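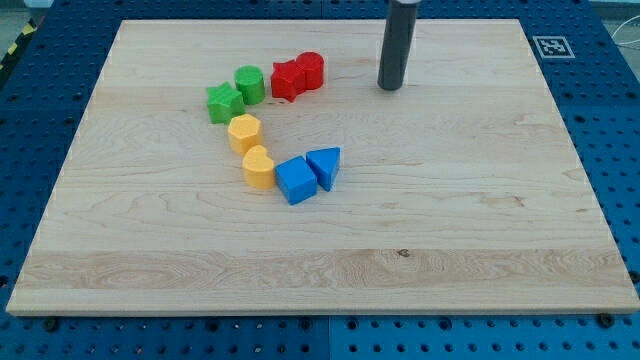

Linberg — cell maintenance, Vrettos bench
28/03/2021

Re: [fledari-users] arm stops dead partway through a push

Quick answer, between two other jobs.

> We get a protective stop on maybe one push out of 20, always low
> down, always near the board. Log just says "force limit". Speed is
> already at 50 percent. Is it the blocks jamming against each other?

Don't think it's the blocks. We had the same thing on ours, same kind of setup — wood board on the blue pegboard, shape-sorter blocks, plain rod for a tool. Rod rides just above the wood so there's no slack at all. Our board had bowed up to 2 mm at one end and the rod was touching down. Driver reads it as a collision and quits. Fair enough.

Worse part: after the stop, Flustine 17 restarts the move from where it thinks it is. Ours came back down hard. Dent in the wood, collar slipped. Hands OUT before you clear the fault, please.

What we did:
- straightedge across the board, both diagonals
- checked the bolts
- re-zeroed height in all four corners, not just teh middle
- raised the rod a touch, blocks are chunky enough to push higher up
- auto resume off

No stops since. If yours still trips after that, send the whole log, not only the last line. Also which Fledari driver your on.

Won't be back at the bench until April.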